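About Calgate

Calgate is an independent test shop for robot hands, arms, cameras and controllers. We're based in a light industrial unit behind the Retamal Road rail yard, and we work for people who have to choose equipment and would like to see it run before they sign for it. Our customers include commercial laundries, packing sheds, two universities and a fair number of small automation firms that don't have bench space of their own.

We don't sell hardware and we don't take commissions from anyone who does. Customers pay a flat fee per trial and get the full results, including the runs that went badly.

How we started

The business grew out of a linen handling project at Plotarard, a hospital laundry supplier that wanted to automate the feeding of flat sheets. Three grippers had been bought on the strength of brochures and none of them suited the job. We were brought in to work out why, and ended up writing a test procedure that Plotarard still uses. Other firms asked to borrow it, and by November of that year we had leased the unit.

What we test

Most of our work is comparison. A customer nominates a task and up to four end effectors, and we run each one on the same arm, with the same controller settings, over the same set of items. Cloth makes up the largest share of it. Thin fabric is hard on grippers: fingers slide over it, suction pulls through it, and a pinch that works on a fold will often miss on a flat stretch. We test on both.

A standard cloth trial is 295 grasps per hand. We log the approach height, fingertip force where the hand reports it, whether one layer or more was lifted, and any fault the controller raises. Multi-fingered hands are tested with all fingers and again as a two-finger pinch, as customers often find they're paying for movement the task doesn't use.

Camera trials are run separately. We compare wrist mounting with overhead mounting under the lighting the customer has on site, and report on glare, blocked views and cable wear. White fabric under bright light gets its own section in the report.

The Pudura procedure

Our test method is called Pudura, after the street the first workshop was on. It's now almost 16 pages long and is free to download. Changes are listed at the back. If you use it in your own shop and find a step that's unclear, please write to us.

Visits

Customers are welcome to attend their own trials. The unit is open weekdays from 8 am, and there's parking at the rear off the laneway. Closed-toe shoes are required on the test floor. 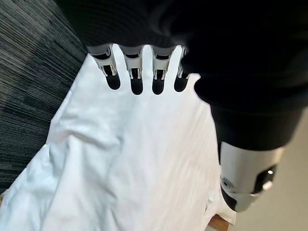 Four-fingered hand over white cloth, fingertips down.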